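Trays, Saucers and Other Things That Promise to Help

Filed under: Table things
Last updated 26th February

I have never trusted a tray. People who sell them talk as if a flat thing with a lip will sort out your breakfast, your coffee table and possibly your marriage. Mostly what I've seen a tray do is collect mail. But I kept getting asked which one to buy after I wrote up the dish rack disaster last May, so I put a few on the table with a cup or two and tried to live with them. This page is what came of it.

A word on method, for those who like to write in about method. There wasn't much. Each tray got 28 days of regular use, meaning breakfast most mornings and drinks most evenings. They were wiped with a damp cloth and dried with whatever towel was on the hook. I paid for all of it. The full shopping bill came to 107 dollars, and I'd like a fair part of it back.

On wood grain

The first thing to settle is the printed finish. Half the trays in the stores now have a wood pattern on top, and the makers are in no hurry to say so on the label. Trilo calls theirs "woodland surface," which could mean anything. Ernum goes with "natural look." I looked at both in the store and couldn't tell you what either one is under the print.

I don't object to printed grain in principle. A printed surface doesn't ask to be oiled, and I was never going to oil it. What I object to is paying a wood price for a picture of wood. If you're shopping, turn the thing over. The underside tends to be more candid than the top.

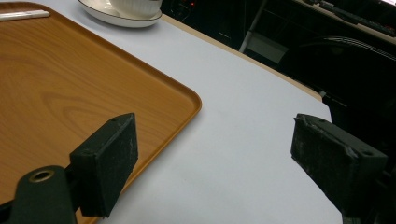

Corner of the wood-grain tray, with the ribbed cup and saucer set just past it. Orange-brown print, darker rim, pale table.

I'll give the pattern some credit. The knots have a bit of swing to them, and on a pale tabletop the orange comes across as warm. I had expected it to look like the paneling in a dentist's waiting room. It gets away with it. I'm still not convinced it would get away with it on a brown table, where you'd have one wood arguing with another.

The rim is where I'd spend my attention. A raised lip is the entire argument for owning a tray, otherwise you have a placemat. This one has a lip and the corner is rounded, so a cloth goes around it without leaving crumbs packed in the angle. I've owned square-cornered trays that needed a toothpick to get clean. I don't miss them.

On the cup

Readers of this site will know how I feel about ribbed cups. They photograph well, I'm told. The ribs are supposed to improve your grip, a claim I've read on at least two store tags and never once felt in my hand. What ribs do very well is hold on to a coffee drip on its way down the outside, so you get to wash every groove.

Still, white with white is hard to argue with, and the thin dark line on the saucer does a useful job. Without it the saucer would vanish into a table that color. I set a plain white saucer down on the same table for a week and put my elbow on the edge of it twice.

Whether anyone needs a saucer and a tray together is another matter. The saucer catches the drip and the tray catches the saucer. At some point you're just stacking plates under a drink. My own habit now is to leave the cup and saucer on the table and use the tray for everything else, toast and jam and so on. I can reach the cup, and I'm not balancing it on anything when I stand up.

On size

Big trays are sold as generous. Measure your table first. A rectangular tray eats a small table quickly, and once it's down you'll find the cup has nowhere to go except the strip that's left. Cui makes a small one that I liked better for everyday use, though the lip is so shallow that a spoon went over it the first morning.

Mimemcombe, the housewares place out by the highway, has a wall of these in every size, and the staff will tell you to go up one. Go down one. Nobody in that store has to carry it through your kitchen door.

Scores, for what they're worth

I don't believe in star ratings, but the mail I get suggests that you do.

Trilo large: decent rim, silly name for the finish. I'd buy it on sale.
Ernum medium: slid on the table every time I set something down on one end. Gave it away.
Cui small: nice size, not enough lip. Still using it, with complaints.

Care notes

The box that came with the Ernum had 6 separate warnings printed on the side, and two of them contradicted each other about the dishwasher. I wash mine by hand. Don't leave a wet cup on printed grain overnight if you can help it. I did this with a tray years ago and the ring outlasted the kitchen it was in. Newer ones may be better. The packaging says so, anyway.

Skip the special tray cleaner. It's soap.

Comments are closed on this page after 171 of them, most concerning whether a tray may be left out on the table between meals. I have no opinion. Mine is out.

Next up: butter dishes, and why the lid never fits.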